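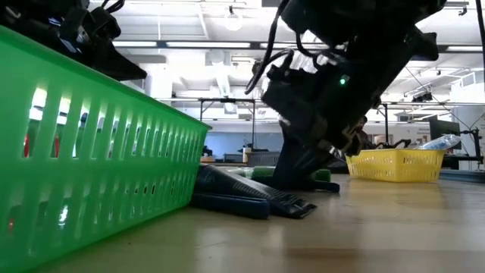

Figure 2. Slotted green plastic basket on a wooden tabletop, with two rows of openings in the wall.

3.2 Storage containers and weight loss

Households in the Rokdale survey kept fresh vegetables in whatever was at hand: paper sacks, cardboard boxes, lidded tubs and open plastic baskets. Noonan and Skinner grouped these by how much of the wall was open to the air. We kept their grouping but moved slotted baskets (Figure 2) into a class of their own, as the solid bands between the slots slow the air near the bottom.

Each of the 20 households received 600 g of carrots and 200 g of green beans, bought from the same grower in April. The vegetables were weighed on delivery and again each morning before breakfast. Room temperature was logged on a shelf next to the container. Two households moved their container to a cooler room partway through, and their readings after the move were dropped.

Carrots lost weight fastest in open baskets and slowest in lidded tubs. The tubs had more mold, mainly where the carrots touched the base. Beans followed the same order, but the gap between slotted baskets and cardboard boxes was too small to call. Buckley reported a clearer gap for beans, although her boxes were waxed and ours were plain.

Participants did not always judge freshness the way the scale did. Several threw out carrots that had lost little weight but looked dull — others kept limp ones for soup. We therefore treat weight loss and discard as separate outcomes in Section 4. Lining a basket with a dish towel was common in the older households and is coded as a separate condition there.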